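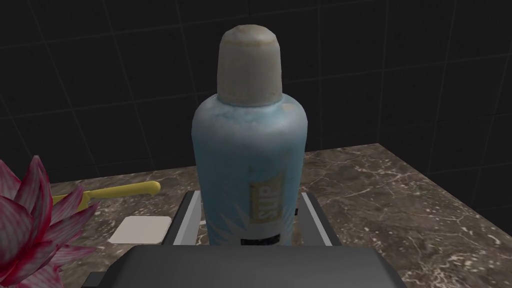

Section 4. Wigs, hair and first dressing

The Rastutau doll is shipped with the wig packed separately so the fibers are not crushed in the box. Fit the wig before you dress the doll for the first time. You will need a wide-tooth comb, a spray bottle of plain water and something upright to rest the wig on while it dries. A wig stand is sold with the Stukivine accessory set, but a tall plastic bottle with a rounded cap, like the light blue one, will do the same job. Put some water in the bottle first so it does not tip over under a damp wig.

Fitting the wig

1. Remove the paper band from the wig and shake the fibers out gently. Do not comb yet.

2. Hold the doll upright by the waist. Do not hold it by the neck. The neck joint is strung with elastic and will twist under pressure.

3. Find the seam at the back of the wig cap. It has a small white tag sewn into it. The tag goes at the nape of the neck.

4. Place the front edge of the wig at the hairline and hold it there with your thumb. Pull the back edge down over the head until it sits below the ears.

5. Check that the part is centered. On the Igwe character doll the part is on the left, and a small notch in the cap shows where the left ear should be.

Note: A new wig cap is tight. It will loosen after it has been on and off a few times. If it still slips after that, use the strip of soft putty from the parts bag, pressed flat at the crown. Do not use glue.

Combing and curling

Comb only when the fibers are slightly damp. Start at the ends and work up in short strokes, holding the hair above the comb so it does not pull on the cap. Long braids should be left as they are unless you plan to redo them.

To reset a curl:

1. Mist one lock of hair with water.

2. Wrap it around a foam roller or a pencil, starting at the tip.

3. Pin the roller and leave it for 60 minutes.

4. Slide the roller out sideways. Do not unroll it.

Caution: Never use a curling iron, hair dryer or hot water. The fiber melts at low heat and the damage cannot be combed out.
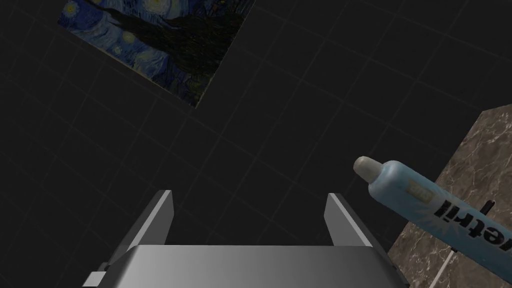
Dressing the doll

1. Take the hands off before you put on any sleeve with a cuff. Each hand pulls straight out of the wrist. Set the hands aside in the tray they came in.

2. Put on tights or stockings first, then the underskirt, then the dress. Dresses go on over the feet, never over the head, so the wig stays in place.

3. Close the snaps from the bottom up.

4. Push each hand back in until the peg clicks. The thumbs point forward when the arms hang down.

5. Put the shoes on last. If a shoe is stiff, bend the foot down at the ankle and ease the heel in with a fingertip. Boots from the Brelano winter outfit have a hidden zipper on the inside of the leg

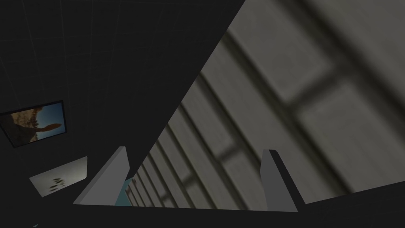 and should be opened all the way before the foot goes in. Forcing a closed boot will tear the lining.

Caution: Dark fabrics can stain the body. Red, navy and black outfits should be rinsed in cold water and dried before first use. The stains come from the dye and are not covered by the warranty. If the doll will stay in a dark outfit for more than 30 days, put the thin white body liner on underneath.

Standing the doll

The stand clips at the waist, under the dress. Set the height so that both feet are flat on the base and the knees are straight. If the feet hang, the whole weight is on the clip and the clip will mark the fabric. Lean the doll back very slightly — it should not tip when you let go. Keep it out of direct sun, which fades both the wig and the face paint.

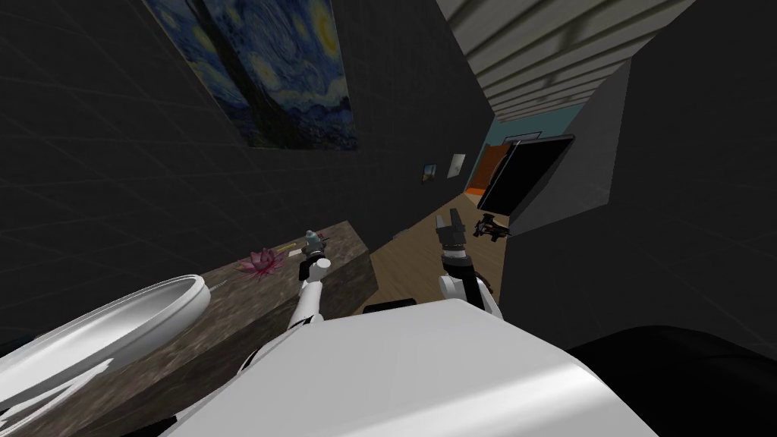

Section 4 last changed: June. Edited by Osaze Ojo.

Storing the doll

For storage, remove the shoes and any jewelry. Metal buckles can leave gray marks on the feet. Put the mesh net over the wig, lay the doll on its back in the molded tray and fasten the ties loosely across the chest and knees. Do not tie over the face. Store the box flat in a dry closet, with nothing heavy on top.

Replacement parts

Wig caps, hands and elastic can be ordered separately. The hand pair is part 278 and fits all dolls in this line, including the seated ones. When you order a wig, give the character name printed on the bottom of the box, as head sizes differ. Restringing is covered in Section 6.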